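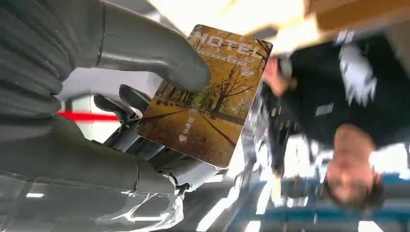 *The power card, face side. 取电卡 and the insertion arrow are printed low on the card.*

# Power card (取电卡) storage: tiered plywood rack or wall pockets?

Asked by **Pongsak Chareonsuk** - Sep 24, 2022 - viewed 712 times

I look after the front desk supplies at the Lullwood, a small guesthouse with 126 cards in circulation. These are the cards guests drop into the slot by the door to turn on the room power. The face has HOTEL in large white letters over a photo of trees and a path in autumn.

Until January they lived in a drawer, held with rubber bands. I have since moved a few into a slotted wooden organizer to see how it works. It has stepped shelves with a divider running through the middle, and the cards stand in the slots.
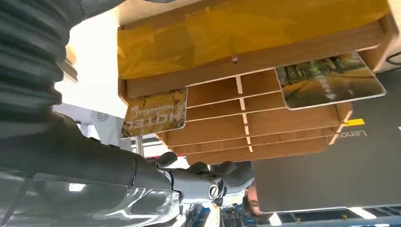

*Test setup. One HOTEL card in a lower slot, a second card higher up under the yellow sheet.*

Questions:

1. The second card rests at an angle. Is that a problem for the card over months, or only for looks?
2. Is there any reason to care which way up the cards go in? One is in with HOTEL upside down relative to the other orientation I had planned, and I want a rule for the desk before I load the rest.
3. The translucent yellow plastic over the top panel has faint wrinkles. Leave it on or take it off?

Cards are plain plastic to the touch. I do not know what is inside them. The wall switches are Jisov units if that matters.

---

## Answer 1 (accepted, 6 votes)

Taking these in order.

**Leaning.** A card leaning in a slot carries almost no load. Permanent bending comes from weight or heat, so keep the rack off radiators and out of direct sun, and do not stack anything against the cards. If the slot is much wider than the card, glue a strip of felt to one wall. Felt also reduces scuffing on the printed face, where wear shows first.

**Orientation.** The card itself gives you the rule. The small white triangle below 取电卡 points down, toward the end that goes into the wall slot. Store every card with the triangle down. HOTEL is then at the top and stays visible above the board in front, and the desk can hand the card over the way the guest will use it.

**Plastic sheet.** I can't tell from a photo what yours is. If it is shipping film, pull it off. Film left on for a long time can get hard to remove cleanly. If someone added it as a dust cover, wipe it and leave it.

One more point - open-edge plywood sheds fine splinters at the slots. Run 240 grit over the slot edges once before loading the full set. Brush out the dust afterward, or it ends up in the wall switches.

> **Comment:** Triangle down it is. Already sanded two of the slots and the cards slide better. - Pongsak

---

## Answer 2 (2 votes)

We went the other way and use Akbari wall pockets, clear front, one pocket per room. Advantage is that a missing card shows right away. Disadvantage is that they take up wall, and the pockets crack at the corners in cold weather. With 126 you would need a lot of wall.

Whatever you pick, label the slot and not the card. Ink on the card rubs off in pockets and then you have gray smears on the print.

> **Comment:** Does the label need to be waterproof?
>
> **Comment:** Ours are paper under tape. Fine so far.

---

## Answer 3 (0 votes)

Depends on the switch. Some take any card of the right thickness and some read a chip. If yours read a chip keep them away from magnets anyway, can't hurt. I have an Iklow box with a lid, part 1679, works ok.

> **Comment:** Magnets affect a magnetic stripe. A chip card is not bothered by an ordinary desk magnet. Check the back of the card for a stripe first.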